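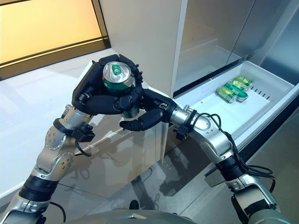
Both hands at the can near the open drawer, seen from the head camera.

Labeling phases in a two-handed fridge task

You have recorded your robot moving drink cans between a drawer and a counter. You now own a folder of clips and a deep reluctance to open it. We cut ours into phases before training the Tilluris policy. It is dull work, so put on some music.

1. Sort the clips by what the hands do, and ignore the file names. Ours came from the Barner recorder, which names everything after the time of day and considers its job done.

2. Pick your phases. We use reach, grasp, shared, place and retreat. Our first scheme had a separate phase for "hesitate," and it swallowed half the data.

3. Mark "shared" whenever one hand holds the can and the other is close enough to take or support it. Contact is not required. Fingertips hovering near the can still count. We argued over this for most of a Monday and I would like you to have your Monday back.

4. Mark "reach" and "retreat" by direction of travel, never from a single still.

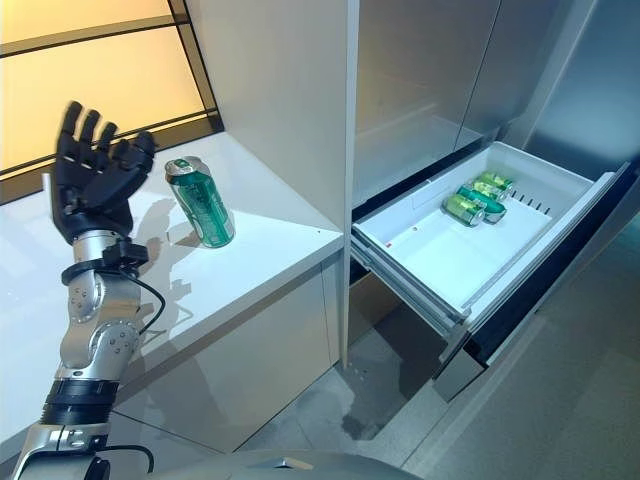 Open hand beside the can on the counter. Reach or retreat? Play the clip.

An open palm next to an upright can fits either label. Step back and forward 62 frames and see which way the wrist goes. If it goes nowhere, label it "unclear" and move on with your life.

5. Check the wrist cameras against the head camera. The fingers hide a lot of can from above, and a grasp can begin well before you'd guess.

6. Export to Clasis format and train. We ran 2000 steps on 438 labeled clips as a smoke test before committing to the long run.

What we got: with phase labels, the policy stopped opening its hand early in the shared phase, which had been its favorite trick. Placing improved less. Cans still land tilted more often than I'd put in an abstract.

If your loss goes flat right away, look for clips where "shared" is one frame long. The Nieto viewer rounds those to zero and says nothing. The fix is under Settings, Timeline, Minimum span. Set it to 1 and re-export.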